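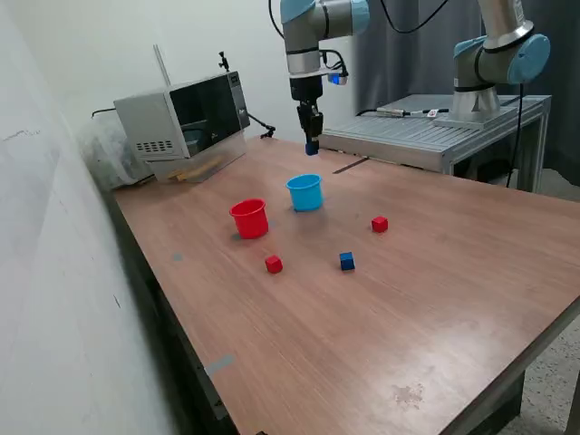
**AUTOMATION / SAFETY**

Osto has paused work on its two-arm sorting cell after one of the arms kept moving for 12 seconds past a stop command. The company says no one was hurt. It filed its incident note on 31st October and called the cause "a communication delay" – a phrase that covers a lot of ground.

The cell runs a simple job, with small cubes, a red cup and a light blue one on a tabletop. Vokano, which supplies the control software, says its logs show 3000 clean cycles before the fault. Those logs have not been released. Osto's own note lists 449 cycles since the September update, and neither firm has explained the gap.

Rivas, the outside tester, wants the stop circuit taken off the shared network and wired separately. Osto says it is "reviewing" that advice and still expects to restart next month. It has not said who will sign off on the restart, or whether the same software will be running when it does.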